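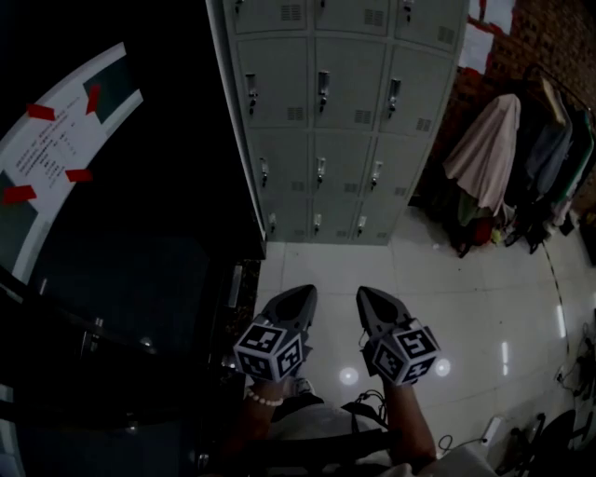

May, 6.40 am

Slept badly. Finished the hiring notes for the platform team before breakfast and sent them to Callum Fairclough, who wants them ahead of the panel.

We have 4 candidates left for the one role at Pavliuk. Two are asking for fully remote, one wants a day a week in the office, and Keisha Greenberg's preference, Tavion Dvorak, hasn't stated a position. The salary band was set last year and no longer matches what Itance is offering for the same level. I put that in the notes as a plain statement with the two bands side by side. Callum will want it softened. I don't intend to.

Lunch, at desk

Panel met at ten. Format was the revised one: 3 structured questions, then a work sample, scored separately before any discussion. Independent scoring does slow things down, but the spread on the second question was wide enough to justify it. Myrtle Yazzie scored low on everything to do with delegation. When asked, she said the answers described handing over tasks and keeping the decisions. Reread my own notes afterwards and she is right. I had marked the same answers as organised.

Probation wording still unresolved. The current clause gives a manager discretion to extend but sets no date by which the employee must be told. Drafted a replacement — written notice, a fortnight before the end of the period, reasons included. Sent to Amos Montoya for comment.

Evening

Amos replied at 4. He accepts the notice period and objects to the reasons. His view is that written reasons will be copied from a template within a year. Possibly. A template is still easier to audit than a phone call in the car park.

Exit interviews from the Clovby office came through as well. Workload is barely mentioned. The recurring complaint is rosters changed after they have been published, which is a process fault and cheap to fix. Will propose a freeze once a roster goes out, with changes by agreement only.

To do: ring Keisha about the reference checks. Find out who approved the Trutik licence renewal and under which cost centre. Book leave before the calendar fills up again.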